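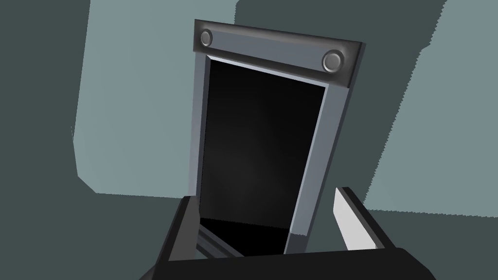
Figure 1. Simulated view of a gray metal frame around a dark opening, with a round fastener at each end of the top crossbar.

## 4. Doorways and the evening cool-down

We now turn to the part of the study we most enjoyed: what people do with their doors once the sun goes down. Earlier work on housing in Mendale treated the doorway as a fixed hole in a wall, with one width, one height and one airflow value. Our interviews paint a much livelier picture. A door in Mendale may be open, half open, propped with a stool, or hung with a cloth that lets air through and keeps the neighbors' eyes out, and a single household may go through all four before bedtime!

We visited 70 homes in May, 49 in Mendale and the rest in the newer blocks at Vikport. Nkrumah Abugri led the household interviews, and Zoi Athanasiadis kept the temperature logs. Each home had one logger in the main room and one outside in the shade, both set to record every 30 minutes. Residents marked a paper sheet whenever they changed the position of the front door.

### 4.1 What the sheets show

The two places differ more than we expected. In Mendale the front door usually opens onto a shared yard, and it tends to stay open through supper. In Vikport it opens onto an inside hallway, so opening it brings in very little fresh air (and quite a lot of cooking smell, as several residents were happy to tell us). Vikport families lean on their windows instead, and many close the front door as soon as everyone is home.

Yard doors also carry a social meaning that no airflow model would pick up. An open door says that visitors are welcome. One grandmother in the Eshun compound told us she would sooner sit in a warm room with the door open than a cool one with it shut, and her sheet bears her out — the door stood open every evening of her log.

### 4.2 Limits of the door record

The sheets depend on memory, and some were clearly filled in the next morning. We kept these but marked them as late entries. We also left out back doors, which matter a good deal in the older Mendale houses where the kitchen sits behind the main room. Floor area was taken from residents' own estimates, the largest being around 900 square feet. Section 5 compares the logger readings for evenings with long and short periods of open doors.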